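Courses > Robot Learning > Unit 9 > Handout: Near-Field Occlusion in Handheld Gripper Data

Reading time: 3 min

Unit 9. Occluded views and what to do with them

Notes by Janaína Evangelista, revised March 2022

Demonstrations for this unit were recorded with the Bruvholm handheld gripper. The camera is mounted on the tool, so any large object brought close to the lens can take up most of the view. The policy then gets almost no information about the rest of the workspace.

Definition. A view is called saturated when one surface covers most of the pixels and has little texture of its own. Feature matching on such a surface is unreliable. Pose tracking has to rely on whatever background is left, often a narrow strip at one side.

Baseline (Fontes). Drop every saturated view. This is simple, but it removes the moments close to contact, where the action labels matter most.

Masked variant (Bastos and Tambunan). Keep the view, mask the near surface, and track on the remaining background. Straight edges help here: block joints, pipes, rails. If the strip has too few features, pose is carried forward from the inertial sensor for up to 60 views, after which the segment is split.

Result. On the Zotow set the masked variant kept 9 of the segments the baseline had dropped, and 3 of those were later rejected by hand for drift. The gain is small – the set is also small – and should not be quoted without the rejection count.

Exercise. For the view on this handout, sketch the mask you would use and mark 2 background edges suitable for tracking.

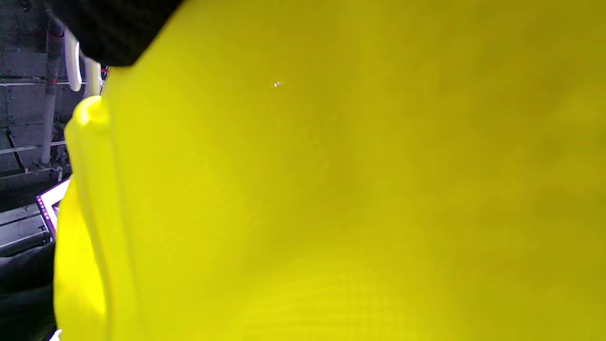
Sketches are due with the Unit 9 problem set. Use the same mask format as in Unit 8, and state the threshold you chose for saturation.

Contact: A. Nogueira, course office | Back to top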